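Araro builds software for two-finger grippers. The company is small, and the person we spoke to leads the team behind Dideo, its perception and planning package. The lead asked to be quoted by role only.

Most of our talk was about the step before a grasp, when the software has to decide what is table and what is not.

"People send us clips of hard objects, shiny cans and so on," the lead said. "I ask for the table first. If the surface estimate is off, the planner is working from a bad floor." 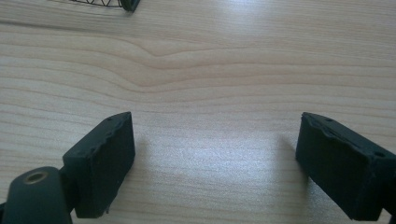 Open gripper over a wood tabletop, with glare between the fingers.

Glare was the first trouble the lead brought up. Dideo tracks small patches of texture from one image to the next, and wood grain usually gives it plenty to hold on to. A bright reflection wipes that out, and the reflection also shifts as the camera moves.

"The old version treated the bright patch as part of the table and tried to follow it," the lead said. "You'd get a pose that slid sideways while the tool was standing still."

The current release gives washed-out patches a low weight and leans on the grain farther away. Straight, even lines are a weak cue along their own direction, so a bend in the grain is worth a lot. The tracker now keeps up to 400 patches and drops the ones that disagree with the motion sensor for 5 images in a row.

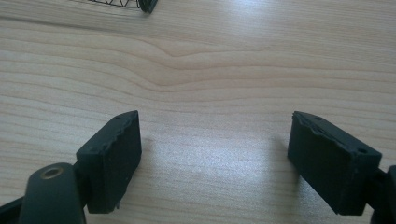 The fingers need their own handling. They sit in nearly the same spot in every image, and a tracker that picks up points on them will conclude that the camera never moves. Araro masks them out, using a mask that follows the opening width. The lead said rough finger edges made the first masks too tight, and the team widened them by 2 pixels.

"Thin wire is still a problem," the lead said. "Depth goes right through the holes. We mark the whole outline as solid for planning, and that costs us some good grasps."

Testing is done on recorded runs. The set has 241 of them, and every change to the tracker is replayed against all of it before it is merged. A separate tool, Sindus, lines up the old and new paths and flags where they part.

Araro plans to release the masking code in January. The planner will stay closed for now. "It still has settings only our team understands," the lead said. "I want those gone before anyone else has to use it."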